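**Part-time Office and Records Assistant, Gurkunel Housing Cooperative**

We are looking for a part-time assistant for the office at Gurkunel, a housing cooperative on the north side of Gremness. The job is 29 hours a week, Monday to Friday, with one evening a month for the members' meeting. It is a permanent position and we would like someone to start in September.

Gurkunel has 702 apartments in eleven buildings. The office handles repair requests, waiting lists, parking permits, key deposits, and a great deal of mail. Two people work there full time. The person in this job used to be a third, and the hours were reduced when rent payments moved online. The paper did not go away at the same rate, so please don't apply if you dislike paper.

## What the job involves

- Opening, sorting, and date-stamping the mail each morning
- Answering the phone from 9 to noon and taking repair requests
- Entering repair requests in Cerkent, our maintenance system, and closing them when the work order comes back signed
- Keeping the member files in order, both the folders and the scanned copies
- Preparing packets for new members and going over the house rules with them
- Ordering supplies and keeping the shared desks usable
- Taking notes at the monthly meeting and typing them up within a week

A large part of the first year will be the old member files. There are 2,761 folders in the basement of the Nørgaard building, going back to when the first three buildings opened. Each one has to be checked against the current register, weeded according to our retention list, scanned, and put back or shredded. Past assistants have done this in blocks of an hour or two, between other things, and we expect you will too. The basement is dry and has good light, but you get to it by stairs only. Boxes can be brought up to the office on request -- tell us if you would need that and it will be arranged. 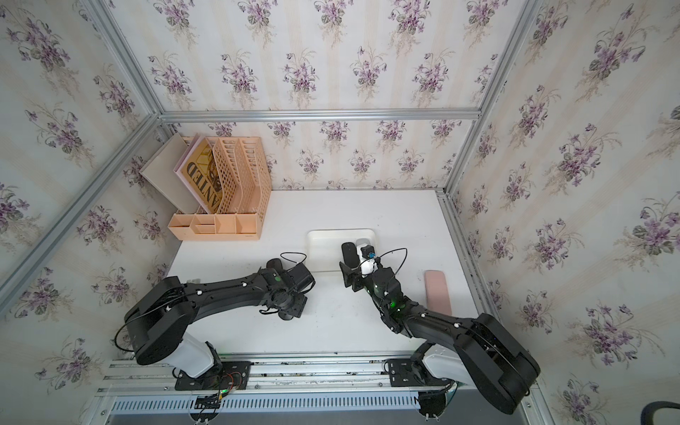
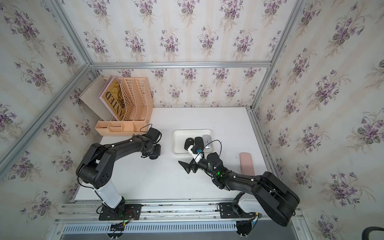
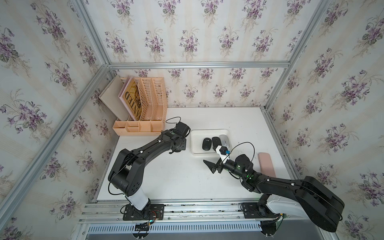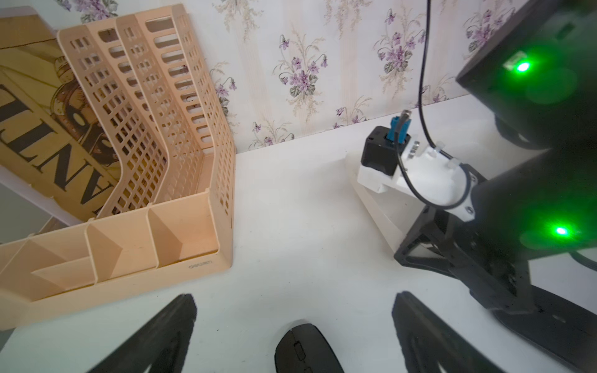
The same peach or beige desk organizer, with the violet wallpaper in the first, second, and last pictures.

## What we need from you

You should have at least a year of office work behind you, in any field. You need to write a clear letter without help and be comfortable with spreadsheets. You do not need to know Cerkent. It takes most people a couple of weeks to learn and there is a printed guide.

You will see private information every day: income statements, medical letters, complaints about neighbors. We ask for a background check and a signed confidentiality agreement before the first day. If you live in one of our buildings you may apply, but you will not handle files from your own building.

A second language is useful. Many of our older members prefer to come to the counter and explain things in person, and some of those conversations are long. Patience counts for more with us than typing speed.

## Pay and conditions

Pay follows step three of the cooperative's office scale, and the scale is posted at the counter and sent to anyone who asks. You get paid vacation and sick days from the first month, and a transit pass. The probation period is 90 days. Hours are normally 8:30 to 2:45 with a lunch break of 27 minutes, an odd figure left over from an old agreement. You can start half an hour later if you let us know ahead of time.

Work from home is not possible in this job.

## How to apply

Send a resume and a letter of no more than one page. In the letter, tell us about a filing or record-keeping task you have done and how you went about it. Leave out photos and your date of birth. You can drop the application in the office mailbox at any hour or hand it in at the counter before noon. Applications close on the last Sunday in August at 6 p.m.

We will invite up to five people for an interview of 30 minutes, followed by a short sorting exercise at a desk. Everyone who applies gets an answer, including those we don't invite. If you need an accommodation for the interview, write it at the top of your letter.

Questions about the job can be asked by phone, afternoons only -- mornings are taken up with repairs.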